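Waiting for a Berth: What I Learned Watching Grain Ships at Pinheiro Terminal
Student project report, Introduction to Shipping and Trade
Group members: Marisa Greco (writing), Sorin Kolev (numbers), Mohammed-Awal Bawa (interviews)

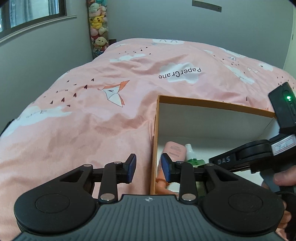 My first idea for this project was container ships, and I dropped it after a week. Everybody in our class picked containers! Sorin suggested dry bulk instead, meaning stuff that gets poured into a ship loose, like wheat or corn or fertilizer. Our question was pretty simple: when a grain ship sits outside the port for days, what is it waiting for?

I assumed it was waiting for a free berth. That's what the word "queue" made me think of, like cars at a drive-through. So Sorin went through the terminal's public arrival list for July and wrote down when each ship anchored, when it tied up, and when it left. I checked his sheet against the harbor notices, which took forever because the two lists spell ship names differently (the Stavulix showed up three ways).

The berth was free for a good part of the time ships were waiting. I made Sorin redo that bit because I didn't believe it.

Mohammed-Awal set up a call with Armindo Matos, who plans the unloading shifts at Pinheiro. He was really patient with us. He told us the shed behind the berth was the sticking point that month. Grain has to go somewhere once it's off the ship, and if the trucks aren't clearing the shed, there's no use bringing the next one in. He also said rain stops everything, since they can't open the hatches over wheat – I had never even thought about rain.

The best example we found was the Evel. She was carrying 2000 tons of wheat for the Pinheiro shed, a small load, and the shed had space for 914 tons when she arrived. She stayed at anchor until enough trucks had been through. Sorin's sheet has her unloading 879 tons on the first day alongside and 1000 on the second, with the little bit left over going out the next morning.

We also wanted to know who pays for the waiting. This part was hard and I'm still a bit shaky on it. The charter contract gives the cargo side a set amount of time for loading and unloading, and if they go over, they owe the shipowner money called demurrage. When the clock starts depends on the contract. Florêncio Vilela from Gollow, a small ship agency, walked us through a blank form on a Saturday (thank you!!) and showed us the lines people argue over most.

Things I'd change: one month is too short, and July isn't the wettest time of year, so our rain delays are probably low. We never got the truck gate records either. Mohammed-Awal asked twice and is going to try again before the class presentation. Sorin's full sheet is attached at the back, with the name spellings fixed.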